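Qui sommes-nous
Gulesitz, vaisselle et petits arts de la table

Gulesitz vend des assiettes, des plateaux et des corbeilles. Nous pourrions parler de « l'émotion du repas partagé », comme presque toutes les pages de ce genre, mais nous n'y croyons pas beaucoup. Une assiette sert à manger, et si elle est jolie on la sort plus souvent.

La maison a été reprise par Surachet Phuthong, qui travaillait auparavant chez Brikmont, un grossiste où l'on commandait la vaisselle par palettes sans l'avoir touchée. Il en a gardé une méfiance tenace pour les catalogues. Chez nous, les pièces passent d'abord sur un plan de travail gris marbré, côte à côte, et on regarde si elles vont ensemble. Souvent, non.
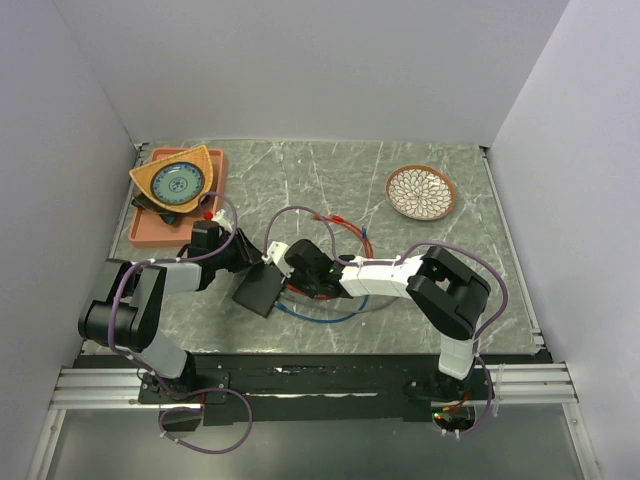
Le mot « collection » nous laisse d'ailleurs froids. Un service où tout est assorti, du bol au dessous-de-plat, arrange surtout celui qui le vend. Nous préférons proposer des pièces à l'unité, quitte à ce qu'une assiette ronde à fleurs bleues finisse chez quelqu'un qui n'a que du blanc. Le catalogue compte 200 références et nous n'avons pas l'intention d'en ajouter beaucoup. Chaque année en septembre, on en retire autant qu'on en fait entrer.

Quant au tressé, on nous a longtemps dit que c'était une mode. Peut-être. Les corbeilles restent pratiques pour le pain ou les fruits, elles ne pèsent rien, et celles de forme triangulaire se rangent mal - autant le savoir avant d'acheter. Notre fournisseur Rostami nous assure qu'elles s'empilent très bien. Nous avons essayé, nous ne sommes pas de cet avis. 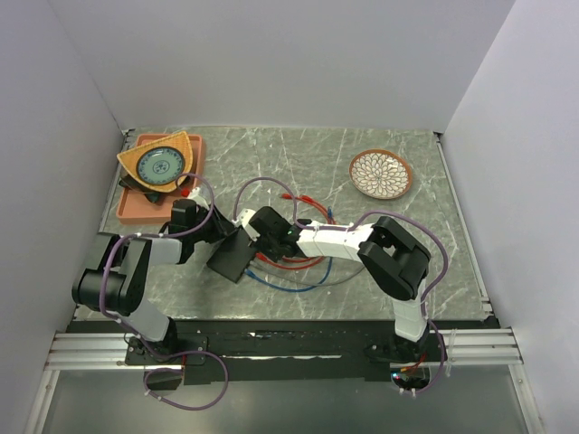 Assiette bleu-vert sur corbeille tressée et plateau rose saumon ; à droite, le plat à motif de pétales.

Nous sommes 4 à l'année, dont 2 à l'atelier d'emballage. Aucune de nos pièces n'est dite « artisanale » sur le site tant que nous n'avons pas vu nous-mêmes où elle est faite, ce qui nous a fâchés avec un ou deux fabricants. La gamme Bamidel, par exemple, attend encore.

Les avis clients sont publiés tels quels, y compris ceux qui se plaignent du carton. Il y en a 3373 et nous ne les avons pas tous trouvés justes.

Dernières commandes de fin d'année : 18 décembre.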